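About Us

Hi, and welcome to Gendero! I run our little training workshop in Wevham, where we teach people to work safely with small robot arms – the tabletop kind that pick things up and put them down again. We started one February with eight students and a very short rule book. The book is longer now (sorry!), but every rule in it came from something we learned at the bench.

My favorite one is rule 1: practice with toys first. If a job involves a blade, you do it with a plastic knife and a toy carrot until your instructor signs your log sheet. 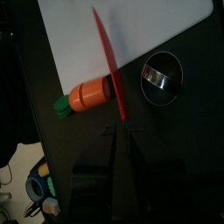
Somboon wrote to us after the beginner course: I thought the toy rule was a bit much, but I signed up wanting good habits and it's the one I took back to my own shop.

We love hearing that. The other big rule is about speed. New moves get run slow, with one hand near the stop button, and you say "moving" out loud before you start. It feels silly for a day or so and then you do it without thinking. 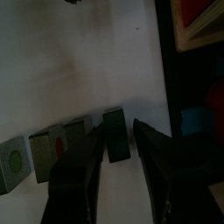 Block practice at the Wevham bench

The beginner course is $165 and the rule book comes with it, so come and see us!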